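We use cookies to remember your preferences. Accept | Manage settings

Masking the wrist view, or why I lost most of February

So I promised a proper write-up of the masking thing, and Huia has been nagging me about it, so get the kettle on. The question was pretty simple: if the same black housing sits across the top of every wrist frame, does the policy learn anything from those pixels, or is it just wasting capacity on them?

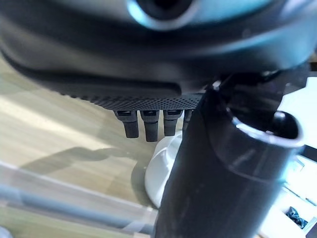
Wrist view over the wooden tabletop, before any masking.

We trained two versions on 1,000 demos from the Povdale set. One got the full frame, the other had the static bit of the gripper greyed out. Same seeds, same learning rate, 300 evaluation runs each. I was dead certain the masked one would win (I bet Sombat a coffee on it). 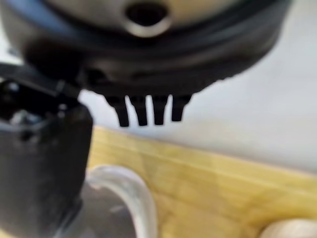
It lost! By 5 points overall, and worse on the pick tasks. Leonie reckons the policy uses the edge of the housing as a kind of ruler, so when you grey it out you also take away its sense of how far off things are. I like that idea, but we haven't tested it properly — the depth probe Nour wrote is still half finished and sitting on my desktop.

What did help was random colour jitter on the background only. Floors and tables vary heaps and the hand doesn't, so that's where the variety needed to go. 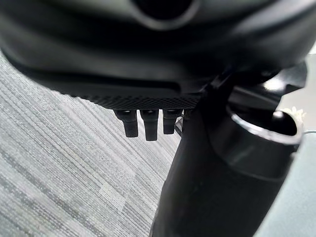

Still to do

Rerun the masked version with 6 seeds, finish the depth probe, and buy Sombat his coffee.

© Ruby-Lee Lockyer | Contact | Back to top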